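Ticket: hoist stops under load, bay 2
Opened by: day shift, Pasgate yard
Status: open / waiting on part
Priority: high (we have a pick Saturday)

Problem
Electric chain hoist on the bay 2 jib quits partway up. Runs fine empty. With a load on it goes up a few feet, hums, stops. Wait a minute, goes again. Lowering is fine the whole time. Started Monday after lunch, was OK in the morning.

Unit is the 1,000 lb Flallis, the older one with the yellow pendant. Not the new one in bay 4, that one's fine, please stop asking.

What we tried first
- Pendant unplugged and plugged back in. No change.
- Different outlet. No change.
- Ran it empty top to bottom, five times. No stops.
- Hung the 325 lb test block. Stopped at head height.
- Hung the 500. Stopped sooner, maybe knee height. Brought it down, tagged the hoist out.

7:40 am
Checked the chain for twist. None. Oiled it anyway, it was dry. Hook latch OK, hook turns OK. Limit switch arm moves free and clicks both ways. Upper limit is not what's tripping, it quits way below that.

8:15 am
Breaker in the panel not tripping. So it's something in the hoist. Thermal cutout is my guess but why would it get hot in 20 seconds.

9:05 am
Called Avard service desk. On hold a long time. They want voltage at the hoist WHILE lifting, not at the wall with nothing running. Fair enough. Also asked for the serial plate, which is painted over. Scraped it, sent it in.

10:30 am
Meter on the hoist terminals, 325 block on. Reads normal at rest. Drops a lot the second it starts to lift, then comes back when it cuts out. Same test at the wall outlet, barely moves. So we are losing it between the wall and the hoist. That's the festoon cable or a connection in one of the boxes.

Put the meter numbers on the sheet taped inside the panel door, not typing them twice. 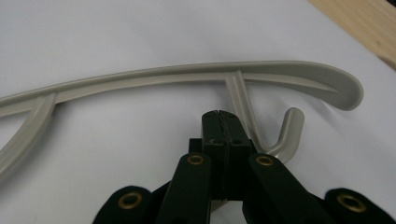
Gray plastic hanger and black gripper, white surface.

11:20 am
Opened the junction box at the jib pivot. Found it I think. One lug is brown and the insulation is cooked back about a finger width. Screw was loose, turned it with my fingers. Other two lugs are tight and clean.

Power was locked out for this. Lock and tag on the panel, checked dead before touching anything. Writing it down becuase last time it wasn't written down and we had a whole meeting.

Cut the bad end back to clean copper, new lug, tightened all three. Did not like the look of the cable where it bends at the pivot, jacket is stiff and has a crack in it. Taped for now. Tape is NOT the fix. Nobody lift with it.

1:10 pm
Power back on for test only, area roped off. Empty run good. 325 block full height, three times, no stop. 500 block full height, once, no stop. Voltage drop much smaller than before. Cable slightly warm by the crack. Locked it out again.

1:45 pm
Avard called back. Their answer:
- replace the whole festoon cable, don't splice it
- replace the pivot box if there's any browning on the plastic (there is)
- look at the contactor in the hoist, low voltage chatters the contacts and pits them
- full load test before it goes back in service, written record

Asked if they can come do it. Yes but next opening is after our pick. We do cable and box, they do contactor and sign off.

2:30 pm
Parts. Need 53 feet of cable, measured along the track with the loops, not the straight run. Last order somebody measured straight and it came up short. Badawi has the cable on the shelf, can cut today, pickup before 5. Box is not in stock, they are checking the other branch. Contactor kit comes from Flallis direct, no ship date yet.

3:50 pm
Cable picked up. Right gauge, checked the jacket print against the order. It's on the bench in bay 2 with the ticket number on it. Don't use it for extension cords.

Still open
- pivot box, waiting on Badawi
- contactor kit, waiting on Flallis
- date from Avard for load test
- check the bay 4 pivot box too, same age, same installer
- find out if the Saturday pick can go on the truck crane insted. Dispatch has been told, no answer yet

Note for night shift
Hoist is locked out at the panel. Yes it passed the test block. No you can't use it. Old cable stays up till the new box is here, leave it alone. If Badawi calls about the box say yes and get a pickup time, then put it on this ticket.

5:15 pm
Other branch has the box. Pickup tomorrow when they open. Leaving ticket open.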